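Language Lessons Should Start in the First Month

My family came to Bretside with two suitcases and one dictionary. The dictionary was old and many of its words were not used by anybody in the town. I learned to say "I beg your pardon" before I learned to say "rent is due." I write this because the county is now deciding again how long a newcomer must wait before he can enter a public language class, and I think the answer which they prepare is wrong.

Today a person with refugee papers waits 25 weeks in our county. The reason given is that people must first "settle." They must find a room, register the children, see a doctor. Only after this, the office says, can they concentrate on grammar. I understand this reason and I believe it was made by people who wished us well. But I ask them to think how a person finds a room without words. He finds it through a cousin, or through a man who speaks his language and takes money for it. In both cases he becomes dependent, and to come out from this is slower than to learn the past tense.

In December I visited the class in Hendow, where they decided to do it differently. There a newcomer may sit in a lesson in his first month, even when his papers are not complete. The room has 12 chairs and a stove which makes noise. The lesson I heard was on how to telephone a school when a child is sick. A woman practiced this call four times. In the fourth time she laughed, and then she asked the teacher how one says that the child is not sick but afraid. I have thought of this question very often. In my opinion no office could have put it in a textbook.

Some readers will object that the early student forgets. He is tired, he sleeps badly, he thinks of the people he left. This is true. I forgot very much also. But the class was the one hour in the day in which I was not a case with a number. My own number was 106, and I can still hear how it was called in the corridor.

The second objection is money, and I do not want to be unfair to it. The county says it can pay for 41 more places this year and no more. Then let these places be for the first month, and let those who are here longer come in the evening, when the rooms at the library are free. Many of them work in the day and would prefer it. I was told that the rooms on the river side of Drukemach are also without use after six o'clock.
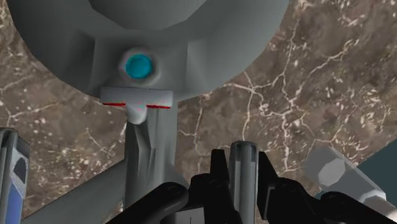
Computer-rendered view from underneath, with the blue light in the round fitting.

I do not say that lessons cure everything. My neighbor from Lei speaks now better than I do, and he still has not found work in his profession. The recognition of diplomas is another matter and needs another article. But he can read the letter which refuses him, and he can answer it, and he has answered it two times.

The county will receive letters on this question until the end of next month. I ask those who were born here to write also. Our letters have mistakes in them, and I am afraid that they are read more quickly for this reason.

January 23, 2002

Recent opinion
Who Translates at the Hospital?
A Diploma Is Not a Souvenir
The Bus to Hendow Should Run on Holidays
Letters: Renting to New Families
Why I Kept My Old Name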